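透明塑料餐盒洗过以后还有一股味道，网上那些“去味神方”到底有没有用？

分类：家居生活 > 厨房 > 清洁收纳
提问者：Nurhan Ersoy
浏览 3000　回答 3

问题描述：

先说情况。家里攒了一批透明塑料盒，有外卖带回来的，也有自己买的，用了大半年。装过咖喱、蒜蓉、泡菜的那几个，洗完晾干以后凑近闻还是有味，盖子比盒身更严重。空盒盖着放两天，一打开味道更冲。

我按网上的办法试过一圈。小苏打加白醋，冒了一阵泡，看着挺热闹，闻起来跟之前差别不大。柠檬皮擦过，结果是柠檬味加蒜味。茶叶渣放了一夜，有一点点改善，也可能是心理作用。咖啡渣没敢试，怕又多一种味道。

后来看到有人推荐Visetti的去味泡腾片，页面上写着“深入分子层面瓦解异味”，我一看到分子两个字就不太想掏钱了。评论区里夸的人用词都差不多，差评倒是各有各的写法。

所以想问三件事：
一，塑料吃进去的味道到底能不能去掉，还是只能盖住？
二，小苏打和白醋一起用究竟有没有道理？
三，到什么程度就该扔了？我不想听“三个月一换”这种话，这个三个月是谁定的？

请用过的人来答，别贴文章链接，那些文章我基本都看过了，互相抄的。

补充一下：没有洗碗机，自来水偏硬，盒底的标志有PP也有PET，还有两个完全看不出是什么。

回答一
回答者：Marcus Begay
被采纳　赞同 221

我在一个小食堂的后厨干过几年，塑料盒洗得比较多，说说我自己的看法，不保证都对。

第一个问题，能去掉一部分。你要先分清味道在哪儿。很多人以为是塑料“吸进去”了，其实相当一部分是表面那层油没洗干净。咖喱和蒜的味道都喜欢待在油里，油膜在，味道就在。检查方法很土：手指在盒子内壁上搓，发涩就是干净的，发滑就是还有油。盖子味道重，多半是因为密封圈底下那条沟，你把密封圈抠出来看看就知道了，看完你可能会想重新吃一遍晚饭前的决定。

所以先做最无聊的那一步：热一点的水，正经的洗洁精，软海绵，洗两遍，密封圈拆下来单独洗。别用钢丝球，也别用海绵绿色那一面使劲蹭，划痕里更容易藏东西。水温要看盒子，PP的一般耐热些，PET的外卖盒碰到很烫的水会变形，你那两个看不出材质的就按不耐热来处理。

第二个问题，小苏打和白醋混在一起，一个碱一个酸，反应完剩下的主要是水和一点盐类，冒出来的是二氧化碳。那阵泡对松动一点残渣可能有帮助，对付味道我看不出它凭什么有用。要用就分开用。小苏打调成糊抹在内壁上，放几个小时再洗掉。白醋兑水泡，对付你家硬水留下的白印子还可以，去味嘛，醋味自己散掉也要时间。

真正渗进塑料里的那部分，我的经验是靠时间和通风。洗干净，擦干，盖子打开，放在有风的地方，三四天以后再闻。不花钱，也没人给它打广告。有人说要放到大太阳底下晒，确实会快一点，不过我晒脆过几个盒子，晒一下午可以，别在阳台上扔一个月。

晾的时候别摞起来，一个一个分开摆。下面垫块布或者架子都行。

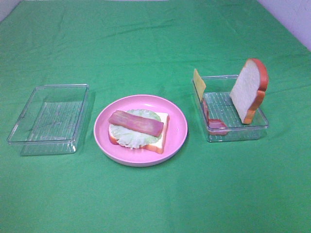 绿色的布上，两个透明塑料盒中间是粉色的盘子。

接着说垫布。有人专门问过我垫什么布最好，我觉得这个问题被卖布的人想复杂了。吸水、你自己愿意勤洗，这两条够了。号称抗菌的沥水垫我用过Yazzie的一款，贵，干得慢，用到后来垫子自己先有味了。也许是我那块运气不好，反正我没再买第二块。

真要说有区别的，是盒口朝上还是朝下。朝下扣在布上，水往下走是快，可是里面闷着，潮气出不来，味道也出不来。我一般先倒扣一会儿把水控掉，再翻过来敞着。有人坚持全程倒扣怕落灰，那也行，下面垫根筷子留条缝。

第三个问题，“三个月一换”我也没找到谁定的。我自己的标准是看和摸：发白起雾洗不掉的，有裂纹的，边缘发黏的，盖子扣不紧的，扔。只是有一点点味道但表面完好，拿去装干货或者螺丝钉，没必要跟它较劲。一次性的外卖盒本来就薄，我不拿它反复装热菜，也不拿它进微波炉，这点我比较保守，你可以不同意。

Visetti那个片我没用过，不评价。但是凡是写“分子层面”的，你洗碗的时候每一下也都是分子层面。

追问　Nurhan Ersoy：密封圈抠出来了。我不想描述。

回复　Marcus Begay：旧牙刷，洗洁精，沟里也要刷。圈要干透了再装回去，不然等于白洗。

追问　Nurhan Ersoy：照着做了，敞着放了四天。装咖喱那个还剩一点颜色，味道基本闻不到了。泡菜那个不行，还是有。

回复　Marcus Begay：泡菜那个就让它以后专门装泡菜吧。颜色不用管，跟味道是两回事。

回答二
回答者：Marisol Brannigan
赞同 13

亲测有效！！直接买Widido的除味喷雾，喷一下静置十分钟再冲掉，什么味道都没了，我家已经回购好几瓶了，全家都在用，冰箱鞋柜也可以喷，一瓶顶好多瓶。小苏打那些都是老办法，太麻烦了，现在谁还有时间弄那个。

楼主不要纠结成分，好用就行。

评论　Shoshana Obi：鞋柜和饭盒用同一瓶？瓶子上写了能接触食品吗？

评论　Marisol Brannigan：写了天然植物萃取呀，很安全的。

评论　Shoshana Obi：天然植物萃取不等于能接触食品，松节油也是植物来的。麻烦把背面的使用范围那一行念一下。

评论　Marisol Brannigan：字太小了看不清，反正我用了没事。

评论　Nurhan Ersoy：谢谢，我还是先不买了。

回答三
回答者：Upendo Kinyua
赞同 38

采纳的那个答案大体上我同意，补充几点，也有一处不太同意。

不同意的是通风三四天那一条。我家七月的时候厨房又热又潮，敞着放三天，盒子没少味，还招了小飞虫。通风管用的前提是空气本身干燥，而且没有别的味道。厨房里天天炒菜，你把盒子敞在灶台边，它是在散味还是在吸味，我看很难说。我后来挪到卧室窗边，好一些。所以看到谁说“放几天就好”，先问问他住在什么地方。

旧报纸团塞进盒子里盖上过夜，这个流传很广，我试过两回。一回觉得有用，一回觉得没用，两回装的东西不一样，盒子也不一样，所以这个结果说明不了什么，我只是如实写出来。而且油墨蹭到盒子上还要再洗一遍。要试的话用没印字的厨房纸。

冷冻去味也有人推荐，说空盒放冷冻室一晚就没味了。刚拿出来确实闻不到，冷的东西本来就不太散味，等它回到室温再闻，该有还是有。我怀疑很多“亲测有效”都是在拿出来那一刻测的。

最省事的还是别让味道进去。咖喱、辣油、蒜、泡菜这些放玻璃或者搪瓷的，塑料的留给米饭、水果、切好的生菜。热菜凉一凉再装，吃完不要泡在水池里过夜，当场用纸把油擦掉再洗。我换了两个玻璃盒以后，这个问题就少了一大半。缺点是重，盖子照样是塑料的，照样会有味，所以别指望换了玻璃就一劳永逸，卖玻璃盒的不会跟你讲盖子的事。

Itach的盒子盖子可以单独配，我配过一次，颜色跟原来的对不上，能用。要不要为这个专门去买一套，我看没必要，你手头的先用到坏再说。

另外，测味道的时候别自己一个人闻。闻多了鼻子会麻木，也会越闻越疑心。找个不知道你在折腾什么的家里人，把洗过的和没洗过的混在一起让他闻。我这么弄过一次，家里人把一个全新的盒子挑出来说味道最大，仔细一闻还真是，新塑料自己就有味。

评论　Nurhan Ersoy：新盒子那个我信，我刚去闻了柜子里没拆封的，确实有。那我之前嫌弃的里面可能有冤枉的。

评论　Upendo Kinyua：新的先用洗洁精洗一遍再收，别带着包装袋塞柜子里。

评论　Shoshana Obi：想问下玻璃盒的塑料盖能不能用小苏打糊？圈拆不下来的那种。

评论　Upendo Kinyua：能抹，冲的时候麻烦，沟里会留白粉。拆不下来的我一般用牙刷，刷完甩几下，立着放。

评论　Marcus Begay：潮湿的地方我没住过，这条你说得对，我那个三四天是在北方秋天。

相关问题：
保鲜盒盖子变形扣不上还能救吗？
不锈钢水杯里的茶垢一定要去掉吗？
砧板竖着放和平着放差别大不大？
超过1000元的洗碗机值不值得租房的人买？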